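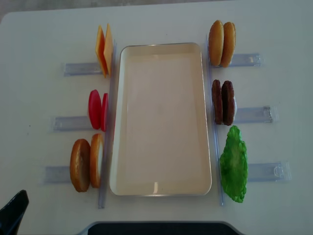 Review: the Sunico archive box, large size, after one year in our heritage room

Our local history society keeps its collection in one room behind the library in Brarness. There are letters, parish notebooks, school photographs and a small group of objects which came out of the ground when the old mill road was made wider. For many years everything was in shoe boxes and fruit cartons. Last December we received a small grant and I was asked to choose new boxes. I bought 90 pieces of the Sunico large box, and I want to write what I think of them, for other small collections which must make the same choice.

The boxes arrive flat, in packs, and you fold them yourself. The instruction sheet has drawings only and no words. For me this was good, but drawing four is wrong: it shows the short flap going outside, and it must go inside. I made the first boxes in the wrong way and had to open them again. When you know this, one box takes 2 minutes. The board is stiff and the folded edges are sharp for the fingers, so I wore cotton gloves, which I had on the table anyway.

The lid is the best part. It closes fully to the bottom on the long sides and it does not slide off when you carry the box by the handles. Our old cartons had the opposite problem. I also like that there are no metal corners. We had rust marks on some notebooks from the 1920s and I do not want to see that again.

The size is less good. Inside, the box is a little too short for the school registers, which are of a format that was very common in our region. We have 264 of them, and they go in only if they stand a little diagonally — this is not correct for the bindings. I wrote to the shop and they answered politely that a longer model is planned. For the registers we stay with the Visser box, which costs more and has a weak lid, but it fits.

For the mill road objects I put foam inside and cut places for each piece. The box bottom stayed flat with the pottery, also when it was full. With the two iron tools it started to bend in the middle, and I moved them to a wooden drawer. I would not put anything heavy in it, whatever the label says.

Labels are a small subject but I must mention them. The surface of the board is slightly rough, and self-adhesive labels come off after a few months. Pencil directly on the board works well. Some colleagues prefer the Prekard card holders, which you tie on with cotton tape. They look nice and can be changed, only the tying takes patience.

About the price: we paid 400 for the full order with delivery, and two boxes had a damaged corner. They were replaced in one week without discussion.

Would I buy them again? For letters, photographs and light finds, yes. For registers and maps, no. Please measure your longest item before you order, and measure it with its cover. The shop does not take back boxes which are already folded.

Written November 2023. I will add a note if the longer model comes.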